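Workshop notebook, November, Sunday, started a little after nine

Magazine day! Finally got the Chinese kids' science stack down from the top shelf, the one that came with the Hastia lot and has been sitting there in its bag since before we moved the presses. I wanted an hour with it. It's now past two and I've had one cup of tea and no lunch.

What we're after, for whoever reads this next: layouts for the Skastus reader, the little science booklet for ten-to-twelves that Gaillard wants bound so it lies open by itself. So I'm looking at two things at once, how other people lay out a science story for that age, and how their paperbacks behave after being opened a lot.

Lot numbers, so I don't lose them again: bag one is 2429, bag two is 2951. Labels are peeling on both. Rewrite in pencil.

Bag one first. Mostly thin issues, some stapled, some glued. I took 17 out and put the stapled ones straight back, they don't help us. Eight left on the "look properly" pile, and I've gone through five of those.

The one I keep coming back to is the Reader one (读者, the young science edition, 科学少年). There's a piece in it about what would happen if the Earth lost its oxygen, told second by second. What a way to build an article! Each second gets its own heading and each one is worse than the last. My Chinese is slow and I had the dictionary going the whole time, but I was hooked. Cars lose power by the million, planes have to come down early, anything that isn't electric stops moving. Then the writer gets a bit grand about how everything people ever did to travel better is undone in one second. I love it. A ten-year-old would love it.

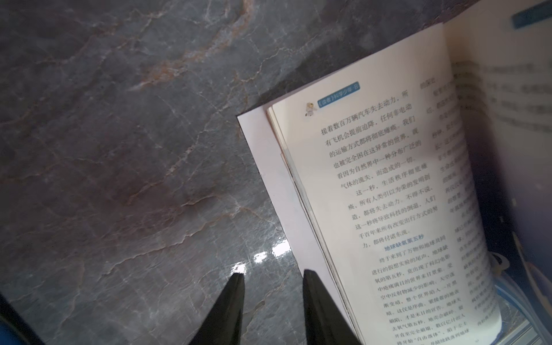
Then second five, 地球缺氧第五秒, and the whole thing goes full disaster movie. Sky goes dark, the ground caves in, the crust breaks up. The author even calls it a thought experiment that everything on Earth is doing together, and I've copied that line on a card for Maxence because it's such a friendly way to pull a kid in.

Layout notes, while I still have it in my head:

Section heading in blue, text in black, cream page. That's really all the color the running text needs, and you can find your place again right away after looking up. We've been planning four colors for headings in Skastus. I'd like to try one.

Small cartoon astronaut at the top corner beside the header label. Tiny, white and yellow. It does a lot of work for something that size, the page feels like it belongs to a kid before you've read a word. We could do a little mascot in the same spot. (A snail? Maxence will say a snail. Fine, a snail.)

Paragraphs are long! Longer than I'd have dared. I don't think it hurts, the story pulls you along. Worth telling Gaillard, who keeps asking us to chop everything into boxes.

Page number is so small I had to hunt for it. Don't copy that.

Now the binding. Opened on the marble table, the pages on the left bunch up and curve along their edges, a bit wavy. Nice floppy paper, though, and I can turn pages with one finger. Compare with the Nillomia dummy, which has a stiffer sheet and shuts itself the second you let go. I had the dummy under my elbow all morning and it still fought me. So my vote is for softer paper before we spend any more time on the glue. Cheaper to test, too.

Also, reading on that table is a pain after noon. The polish throws the light right back up at you and I moved my chair twice. Gorgeous stone, all those rusty veins, wrong surface for looking at print. Bring the gray felt over from the cutting bench next time.

Maxence Boyer came by at one, meant to pick up his folding bone and stayed forty minutes reading second one to me out loud with voices. He thinks the second-by-second idea would work for our volcano chapter, minute by minute. I think he's right and I'm annoyed I didn't get there first. He'll rough out two pages. I said I'd do a paper dummy to go with them, soft stock, sewn, no glue at all, just to see.

To do:
Ask for a sample pack of the softer cream stock, two weights.
One-color heading test, blue, on the existing volcano pages.
Finish the last three on the pile.
Bag 2951 not opened yet. Don't start it on a weekday or nothing else will get done.
Return Maxence's bone. He left without it.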